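Review: Marchal pump trainer pad for infusion patients

Anyone sent home with a portable infusion pump gets a short lesson at the clinic and a booklet. The lesson goes by fast. Marchal sells a practice kit meant to fill the gap, with a mock pump, a soft pad that stands in for the skin over an implanted port, a set of blunt needles and a bag of colored water. I used it for most of July, after my own treatment moved from the day ward to home, and before that I had borrowed the older Tosent version from the clinic in Tollamstead.

I am a patient, not a nurse. What follows is about whether the kit helps you learn the steps. It does not replace what your own team tells you, and the kit should never be used with real medicine.

What you get

The box holds the pad, the mock pump, 10 blunt needles, two lengths of tubing, clamps and a folded sheet of instructions. The pad is the main reason to buy it. It has a raised disc under a thin top layer, and you have to find the disc with your fingertips before you press the needle in. The disc on the Tosent pad sits so high that you could find it wearing mittens. Marchal's is lower and slides a little when pushed, and to me it felt much closer to my own port.

The mock pump is less convincing. The buttons are in the right places for the Gilusero pump I was given, and the lock screen works the same way, but the alarm is a thin beep that sounds nothing like the real one. If you have a different pump, half of the practice menus will not match. Marchal lists the supported models on the side of the box, so check before ordering.

Setting up

Setup took me nine minutes the first time, most of it spent getting air out of the tubing. The instruction sheet has small drawings and skips the step where you open the second clamp. I worked it out, but a tired person might give up there. The pad needs a flat surface and has four rubber feet. On a bare tabletop it stayed put. On a tablecloth it crept toward me each time I pressed down.
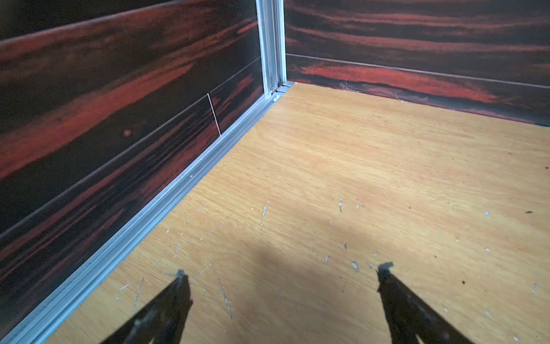
Daily use

I practiced once a day, usually at 10 in the morning, and stopped when I could go through the whole sequence 3 times without looking at the sheet. By the second week I was no longer nervous about the needle angle. Flushing the line took longer to learn. The kit's syringe is stiffer than the ones I use, so I ended up pushing too hard at my next real flush and had to be told to slow down.

The top layer of the pad is rated for 100 punctures. Mine began to weep colored water at about 70, always from the same spot over the disc. Turning the pad around helped for a few more days. Replacement layers are sold separately and snap on easily enough, though the edge has to be pressed down hard all the way around or it leaks.

Cleaning is simple. Empty the bag, run clean water through the tubing, leave everything on a towel. The blue dye stained one of my towels and did not wash out.

Who it suits

People starting home infusion with a port, and whoever is going to help them, will get the most from it. If your treatment goes through a line in the arm, skip this one – the pad has no arm insert. Clinics may find the Tosent kit holds up better to many hands, and its pad is thicker.

I would buy the pad again and leave the pump in the box. Marchal does sell the pad alone, with five needles and no tubing.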